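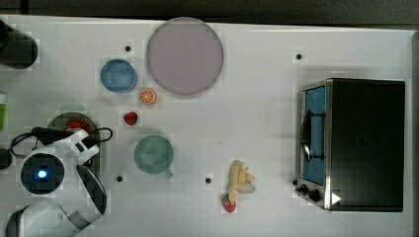 Figure 2. Grande assiette, bol bleu, demi-orange et fraise sur une table blanche.

3. Dire le goûter : ce que les familles appellent « manger quelque chose »

3.1. Un repas qui change de nom selon l'heure

J'avoue que je suis partie sur le terrain avec une idée assez scolaire du goûter : on rentre, on pose le cartable, on mange, et tout ça porte un nom que tout le monde partage. Mes 31 entretiens ont mis un joli désordre là-dedans (et tant mieux !). Chez les plus âgés, on dit volontiers « le quatre-heures », même quand il se prend à cinq heures passées. Les parents disent « goûter » pour les enfants et « grignoter » pour eux-mêmes, parfois devant le même paquet de biscuits. Quant aux adolescents, ils ne nomment presque rien : ils « prennent un truc ».

J'ai d'abord voulu ranger ces mots dans un tableau, avec une colonne par génération. Mauvaise idée, car les gens changent de mot au milieu d'une phrase. Une mère de trois enfants, rencontrée dans le quartier de Sowa, m'a parlé du « goûter » pendant dix bonnes minutes, puis de la « collation » dès que j'ai sorti mon carnet. Chantal Cormier, qui a relu une première version de ce passage, y voit un effet de ma présence, et je la suis volontiers : « collation » sent la cantine et le formulaire. Mizanur Samarakoon penche plutôt pour un effet du fruit. On dirait « goûter » devant du pain et du chocolat, « collation » devant une pomme. Je n'ai pas de quoi trancher, mais l'hypothèse me plaît beaucoup, et elle colle avec les réponses de 13 personnes.

3.2. L'assiette ou la main

Deuxième surprise, la vaisselle. J'avais prévu une seule question là-dessus, tout à la fin de la grille, presque par politesse. Or c'est là que les gens se sont mis à raconter ! Pour beaucoup, sortir une assiette fait basculer le moment du côté du repas : on s'assoit, on attend les autres, on débarrasse. Le bol occupe une place intermédiaire. Il se promène, il va jusqu'au canapé, il finit sous un lit (plusieurs parents ont insisté sur ce point, avec une certaine lassitude). Et puis il y a ce qu'on mange à la main, debout, qui dans la bouche de mes enquêtés ne compte pour ainsi dire pas. « J'ai rien mangé, juste une orange », m'a dit un retraité de Brosen. Je crois que je citerai cette phrase jusqu'à la fin de ma carrière. 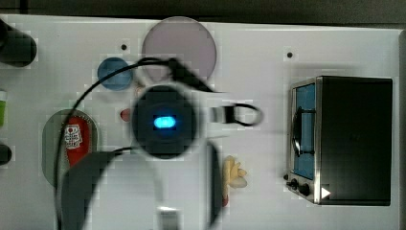 Ce « juste » revient d'ailleurs sans arrêt dans les transcriptions. Juste une fraise, juste un morceau, juste pour attendre. Igor Laskowska m'a suggéré de le traiter comme un marqueur à part entière, et j'ai donc repris tout le corpus pour noter ce qui venait après. Les fruits arrivent largement en tête, puis le pain ; les gâteaux, presque jamais. On ne mange pas « juste » une part de tarte, apparemment, ou alors on le dit en riant.

Reste la question des soirs d'été. Les entretiens menés en juillet sont plus flous que les autres : le goûter y glisse vers l'apéritif, les enfants dînent tard, et les mots suivent comme ils peuvent. J'en ai mis 5 de côté pour cette raison, après en avoir longuement discuté avec Mpho Ntuli, qui aurait préféré tout garder. Ils sont repris dans la section 4, où je m'occupe des horaires.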